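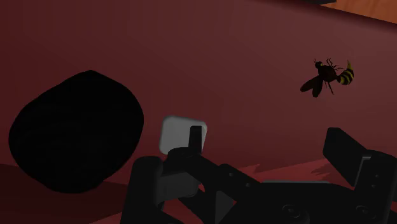 德拉洛（Dralow）度假营地 夏季开营前安全自查表（附批注）
填表：Andri Lehner
日期：2010年6月21日

各位接班的同事，大家好。这张表我沿用了去年的格式，勾选项没有动，只是在每一项后面多写了几句。我知道我话多，可是去年十二月交接的时候，有好几位跟我讲，光看“合格”“不合格”两个字，根本不晓得当时查的人是怎么看的，所以今年索性写得细一点，请大家泡杯茶慢慢看。

一、主楼及公共区域

1. 出入口与疏散通道畅通
结果：合格
批注：东侧门后面原来堆着折叠椅，已经搬到储藏室去了。办活动的时候椅子很容易又跑回来，散场后麻烦顺手看一眼。

2. 灭火器在位，压力正常
结果：基本合格
批注：一共8具，压力表都在绿区。厨房那一具挂得偏高，个子小的同事要踮脚才够得着，我已经请人往下挪，挪好之前先放在门边的地上，请不要嫌它碍事又踢到角落里去。

3. 应急照明
结果：不合格，待修
批注：楼梯转角那盏按了测试钮没有亮。灯泡我换过了，还是不亮，多半是电池老化。配件已经向Sestitz那边的供应商订了，到货前晚上请把走廊灯留着，电费的事我去解释。

4. 楼梯扶手与防滑条
结果：合格
批注：二楼第一级的防滑条翘了一个角，重新粘过，踩上去很牢。

二、厨房与餐厅

5. 燃气阀门与软管
结果：合格
批注：用肥皂水抹过接头，没有气泡。软管上印的更换期限还没有到，我把日期抄在阀门旁边的标签上了，字写得不好看，凑合认吧。

6. 冷藏温度记录
结果：合格
批注：记录本从春天起一天都没有漏，真要谢谢厨房的几位，我做了这么多年检查，很少见到这么整齐的本子。

7. 过敏原标示
结果：需改进
批注：菜单牌上有坚果和乳制品的标示，鸡蛋漏掉了。请在第一批客人到之前补上。

三、户外区域

8. 屋檐、花棚、木凳下方有无蜂巢
结果：已处理，需持续观察
批注：这一项我想多讲几句。今年在工具棚的檐下发现一个刚起头的胡蜂巢，已经请专门的师傅来清掉了。往后若有人再看到，请先拉绳子把附近围起来，再打电话给办公室，千万不要自己拿竹竿去捅，也不要用水管冲。户外用餐时，果汁和切开的水果请加盖，垃圾桶盖子要盖严。急救箱里备了冰袋。若有人被蜇之后呼吸不顺、嘴唇或脸发肿、头晕，请立刻叫救护车，别等着看会不会好转。登记表上写明对蜂毒过敏的客人，请前台单独提醒带队的人，并且问清楚随身的药放在哪里。

9. 儿童游乐设施
结果：合格
批注：秋千的吊环上过油，螺丝都拧过一遍。沙坑翻了一次，翻出两把小铲子，放在前台等人认领。

10. 湖边栈桥
结果：不合格，暂时封闭
批注：靠岸的木板有一块踩上去会往下沉，底下的横梁我用螺丝刀试了试，木头是软的。修理报价3000，已经批了。在修好以前，链子请一直挂着，客人说只是拍张照也不行，请大家好言好语地劝。

11. 通往Drokmont的步道路标
结果：合格
批注：我自己走了一趟，路标都在，岔路口那块被树枝遮住了一半，已经修剪。海拔742米的那块牌子漆掉了一些，不影响认路，秋天再补也来得及。

四、急救与通讯

12. 急救箱
结果：基本合格
批注：绷带和消毒水充足，创可贴只剩半盒，已列入采购单。过期的眼药水扔掉了。

13. 紧急联络表
结果：已更新
批注：Bühler先生的诊所换了电话，旧表请全部撕掉，免得急起来拨错。新表贴在前台、厨房和救生员小屋。

14. 集合点与疏散演练
结果：合格
批注：演练时全体到集合点用了不到15分钟，比我预想的慢，主要是有人回房间拿外套。下次演练前请跟大家再讲一遍，什么都不要回去拿。

待办汇总：应急灯电池、灭火器挂架、鸡蛋标示、栈桥木板、创可贴。
完成一项请在表上签名并写日期，钥匙用完挂回办公室门后第二个钩子，第一个钩子是松的。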